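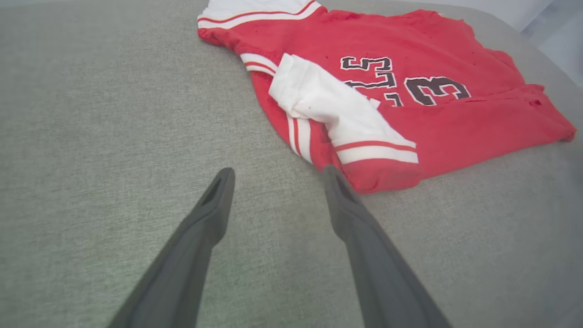 How do I wash an older basketball jersey without the lettering cracking?
Cold water, inside out, mild detergent, and hang it up to dry. Keep it away from the dryer completely.

pritidley98
Okay so that's the answer the sticky gives, and I've followed it for years, but I picked up a secondhand Bulls one in December for 11 bucks and I'm nervous! The letters feel a little stiff when I bend them. Do you all machine wash these or is it sink only?

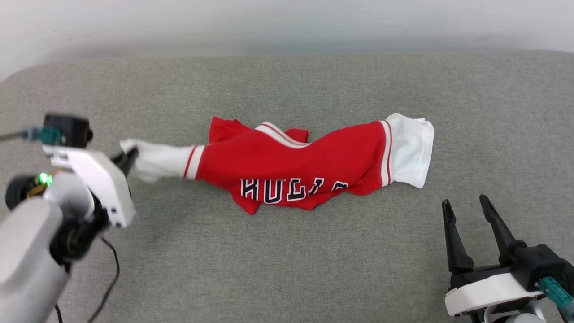

Red Bulls jersey, lettering side up

givar_hoops
Sink only for me. Tub of cold water, a squirt of the plain stuff, swish it, leave it 2 hours, rinse till it runs clear. And don't wring it!! I wrung out a warmup top once and the number split right down the middle (still mad).

benchmob69
Gotta disagree, I've machine washed almost everything I own. Mesh bag, delicate cycle, lowest spin. People baby these things way too much. They were made for sweaty guys to run around in.

givar_hoops
The ones on the court, sure. A store replica with old heat-pressed letters is a different animal. Is yours stitched or pressed, pritidley? 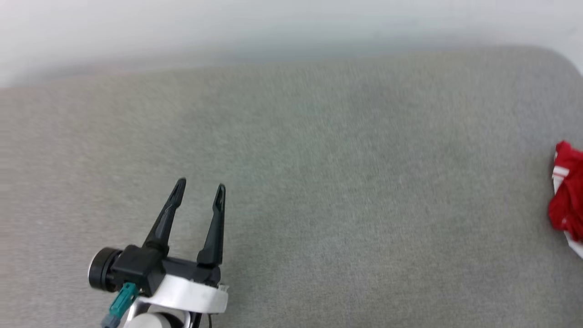 pritidley98
Forgot to say that part, sorry. Pressed I think, I can't feel any thread around the edges. I also have a Givar rec league top from my old team in Erkau and that one is definitely stitched, so I can compare. The rec one has been through the machine a million times and looks fine, except the white trim went kinda pink.

aksoy_threads
Pink trim is the red bleeding. Toss in a color catcher sheet, and never let a red one sit wet in a pile. I lost a nice one that way on a trip, left it balled up in a gym bag overnight.
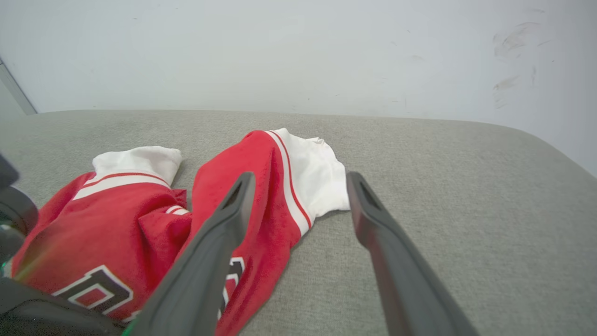 Also roll it in a dry towel and press down, that gets most of the water out. Then a fat plastic hanger, in the shade.

benchmob69
Color catchers are a scam, just wash reds with reds.

aksoy_threads
lol mine come out pink every single time, so they're catching something

pritidley98
Going with the sink for the Bulls one and the mesh bag for the rec one. Does vinegar do anything for the thrift store smell?

givar_hoops
Half a cup in the first soak, then rinse twice.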